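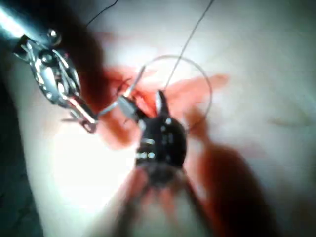

3.2 Needle handling between bites

The second part of our analysis looks at what happens to the needle between one bite of tissue and the next. Most scoring sheets for suturing deal with the bite itself: where the needle goes in, how deep it runs, and how far from the edge it comes out. The time between bites is usually scored as a single item, if at all. In our material this was where operators differed most from one another.

We defined a handling interval as the time from the moment the needle point is clear of the tissue to the moment it touches tissue again. Each interval was given one of two labels. A direct interval is one in which the needle is taken up once and brought to the next entry point at a usable angle. A corrected interval is one in which the needle has to be let go and taken up again, or turned with a second instrument, before the next bite can start. Small changes of angle made without letting go were not counted as corrections.

Two readers (Hollis and Waaka) labeled all 870 intervals separately and without knowing who had done the stitching. Of these, 259 were corrected intervals. Where the readers disagreed, Bright watched the clip and made the final call. The labeling rules were fixed in May, before any of the clips were opened, and were not changed after that.

Two features of the close-up view gave the readers trouble. The first is the needle. A curved needle is thin and bright, and when it lies across red tissue it can show as little more than a pale gray line. In Figure 2 the curve and the sharp point can both be made out, with the point angled up and to the right, but the jaws are close to the needle and the readers had to look carefully at where steel ends and needle begins. When the point could not be seen, they were told to step forward until it could, and to mark the interval as unclear if it never came into view.

The second is the thread. Slack thread tends to form loops near the jaws, and a loop can be taken for part of the needle when both are out of focus. The thread in Figure 2 is easier to follow along its long straight run than where it loops. Readers were asked to trace the thread to an instrument tip before labeling, and to write a note when they could not.

We did not score thread tension. A strand may look straight from one side and still be loose, and a single view gives no good way to check this. Whitelaw suggested using the shape of the tissue edge as a stand-in, but in a short trial the two readers could not agree on it often enough to make it useful.

Corrected intervals are broken down by stitch position in Section 3.3. Unclear intervals are listed separately there and are left out of the comparison between operators.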